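**Toaster oven for tempering small steel parts – temperature swing?**

**jjacobs_borkwood**

I want to temper small carbon steel parts at home: scraper blades, two marking knives and a few drill bushes. Hardening is done with a torch and warm rapeseed oil. For the temper I have been using the kitchen oven, which is 60 cm wide and slow to heat, and other people want to cook in it.

Is a small toaster oven steady enough? Target is 205 °C for the knives, held for an hour, then again for another hour. I've read that the thermostats in these things are poor and that the elements glow close enough to the work to overheat a thin edge.

Jelle

---

**c_coelho**

Air temperature in a small oven will swing 20 degrees either side of the dial setting, sometimes more. The dial itself may be wrong by a further 15. Neither matters much if you deal with it properly.

1. Put mass in the oven. A tray of dry sand or a slab of steel will do.
2. Bury the work in the sand, or lay it on the slab with foil over the top.
3. Measure with a thermocouple in the sand next to the work. Ignore the dial.
4. Preheat for at least 40 minutes before the parts go in.

With 2 kg of sand mine holds within 3 degrees once settled. It's an old Correia with a mechanical thermostat, bought second-hand.

---

**Dewanti W**

Agree with the sand, disagree with burying cold parts in it. Thick sections take a long time to come up and you end up guessing when the hour starts. I use two pieces of 12 mm plate with the parts between them. Heat moves faster and you get no grit on a polished face.

Also drill a hole in the edge of the lower plate for the thermocouple. A probe resting on top of a plate reads the air as much as the metal.

---

**c_coelho**

Plates are fine for flat work. His bushes are not flat.

---

**Dewanti W**

Then the bushes go in sand and the knives go between plates. They can share the oven.

---

**Ilidio_A**

Be careful with radiant heat. Quartz elements are the worst for this. With the part in direct view of the element, the surface can be well above air temperature, and a thin edge will go straight past straw to blue while your probe says 205. Foil shield, shiny side or dull side, makes no practical difference.

I'd skip the oven altogether for anything that small. A steel box of sand on a hotplate, PID controller and a solid state relay. Wiring took me 33 minutes and that included finding the crimps. It has done 2,252 hours on the counter with the same relay.

---

**c_coelho**

A hotplate heats from below only. Have you measured top to bottom?

---

**Ilidio_A**

9 degrees across 50 mm depth with the lid off, 4 with it on. I work in the middle third.

---

**CBettencourt**

Worth saying that colour is not a reliable check either. Oxide colour depends on time as well as temperature, and on the alloy. Two hours at 205 will look darker than a quick run to the same figure with a torch. I've seen people at the Limbridge club throw away good blades over this. If you need to know, test the edge or get a hardness reading.

On size, you don't need a big oven. Mine is the ordinary worktop kind, cream, never used for steel and food in the same week until I gave up and bought a second. 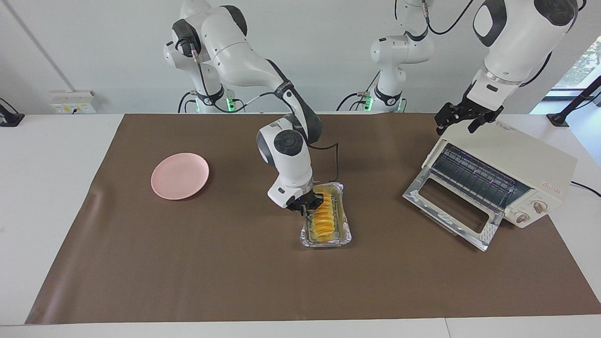
Is one hour at temperature enough for a part 3 mm thick?

One hour is enough provided the clock starts when the metal reaches temperature, and a second hour after cooling to room temperature gives a more even result.

I would do both cycles on the knives and one on the bushes.

---

**jjacobs_borkwood**

Thanks. On the double temper, does plain carbon steel gain anything? I understood it mattered for high alloy steels, where there is retained austenite to deal with.

---

**Dewanti W**

For 1 % carbon steel the gain is small. I do it as insurance against a bad first cycle. If the oven sat 10 low the first time, the second puts it right. If it sat 10 high, a second cycle won't bring the hardness back.

---

**CBettencourt**

That is my reason too. I'd set the first cycle 5 degrees low, check with a file, then adjust.

---

**Ilidio_A**

Still say hotplate. A supplier in Curndale had undersized steel boxes cheap last time I looked.

---

**jjacobs_borkwood**

Going with a toaster oven, plates for the knives, sand tray for the bushes, foil over everything, K-type probe in the edge of the lower plate. Steel plate is on order. Will post readings at five-minute intervals once it is set up. Does anyone have a preference for grain size on the sand, or is kiln-dried paving sand good enough?

---

**c_coelho**

Paving sand is fine. Bake it empty at 250 for an hour first, with the window open.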